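Zasier Adds Open-Top Sorting Bin to Prondano Workbench Line

February – Zasier has extended its Prondano line of workbench storage with a gray, open-top rectangular bin for mixed small parts. The bin is supplied to repair shops, school workshops and packing rooms, and ships from the Gunia warehouse starting Monday.

The Prondano bin is built for benches where unlike items are put down together and sorted later. Tall slanted walls keep parts from sliding out when the bin is moved, and the open top leaves the contents within reach from any side. The bin stands directly on the tabletop and needs no bracket or rail. Holes in the floor let dust and grit fall through during cleaning. 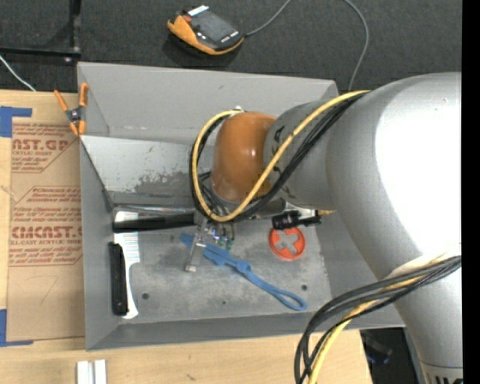
Bench trials ran for 19 weeks at the Teuber workshop. Bins stayed in daily use throughout and were not refinished between stages. Scratches and stains on the floor were recorded as surface wear and did not count against a bin. A bin was withdrawn only if a wall bent or the floor no longer sat flat. Of the 400 bins placed in the trial, 3 were withdrawn, all for bent walls. The wall fold was revised before production began.

The first production run is 800 units. Orders are accepted in full cartons only. Customers holding earlier Prondano trays can use both on the same bench, but the bin does not nest inside the older trays and should be stored separately.

Care instructions are printed on the carton – brush out loose grit, wipe with a damp cloth, dry before stacking. Replacement bins can be ordered through Gunia under the existing Prondano account terms.

Press contact: Zasier Press Office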